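Planning and Paying for Hand-Held Gripper Kits: Your Questions

Last updated July 2021

Welcome, and thank you for reading before you order! Idell lends and sells hand-held gripper kits to small teams who want to record household handling work and use it later to teach a robot arm. Wiebke Schmieder looks after quotes and Cosmin Mocanu looks after repairs and loans, and between the two of them they have answered most of what follows many times over on the phone. If your question is missing, please do write to us.

What does a kit cost?

A single Clisska hand-held gripper, with its cable, a set of finger pads and a carrying case, is $1,641. A pair is $2,858, so you save a little by buying both at once. We know that is a serious amount of money for a small group, and we would much sooner you borrowed first and bought later than the other way around (see the question on loans, further down).

Do I need one gripper or two?

It depends on your list of chores. Picking up cups, sorting cutlery and putting toys in a bin can all be done with one. Anything made of cloth tends to want two, and so do jars with lids and bags with zippers. If you are torn, write down the 20 jobs you care about most and put a mark beside each one where you would naturally use your other hand. Wiebke is very happy to go through the list with you, and she will tell you frankly if one gripper will do.

What else should I put in the budget?

The grippers are the part everybody remembers. The parts people forget are spare pads, storage for the recordings, and the hours of whoever does the recording and then sits down to check it. Of these, the hours are nearly always the biggest, and they are the hardest to get added to a grant once it has been approved, so please put them in early and be generous with yourself. Travel is worth a line of its own if your homes are spread out.

How often will we replace the pads?

Pads are a wearing part, and how long they last depends mostly on what you pick up. Rough or gritty things are hard on them, while bedding and clothes are fairly kind. A replacement set is $198, and we suggest ordering one along with the kit so you aren't left waiting in the middle of a project.

Which rooms should we plan for first?

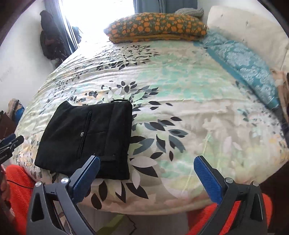

Bedrooms are where we like to see people begin, and we suggest giving the first block of your recording time to them. There is space to stand, very little will break if you drop it, and one made-up bed gives you a surprising range of things to handle without buying a single prop. Large soft items like a leaf-print duvet are good for smoothing and pulling straight, pillows teach you how wide the fingers need to open, and a flat black pouch with a zipper and a snap is a nice small job to keep for when your hands have got used to the tool. Kitchens can come second, once your people feel steady, and bathrooms we would leave for last.

Should we rent a room or use real homes?

Both have their good points. A rented room is there whenever you need it and you can leave your things out overnight. Real homes give you more variety, and they usually cost less per day, though you will spend more time on the phone arranging visits. The Turnbridge group asked us this very thing and ended up splitting their money between the two, with the rented room used for training new people. Whichever you choose, get the householder's permission in writing, and agree beforehand which rooms and cupboards are off limits.

Can we borrow a kit before we buy?

Yes, and please do! Cosmin keeps loan kits for this. A loan lasts up to 20 days, you pay the shipping in both directions, and if you go on to buy we take the shipping off your invoice. Loan kits do get booked up in the summer, so ask well ahead if you have a firm start date.

Will the recordings work with the arm we already own?

Often they will, but we can't promise it without knowing what you have. Send us the make and model of the arm and the gripper on the end of it. If you haven't bought an arm yet, hold off until you have tried a loan kit, as the jobs you pick will tell you a good deal about the reach and strength you need. Yakubu, our partner for arms and mounts, can quote for that side of things separately.

How do I get a quote?

Write to Wiebke with the number of grippers, the delivery address and the name that should appear on the quote. If your purchasing office needs a particular form filled in, attach it to the same message and she will send it back with the figures.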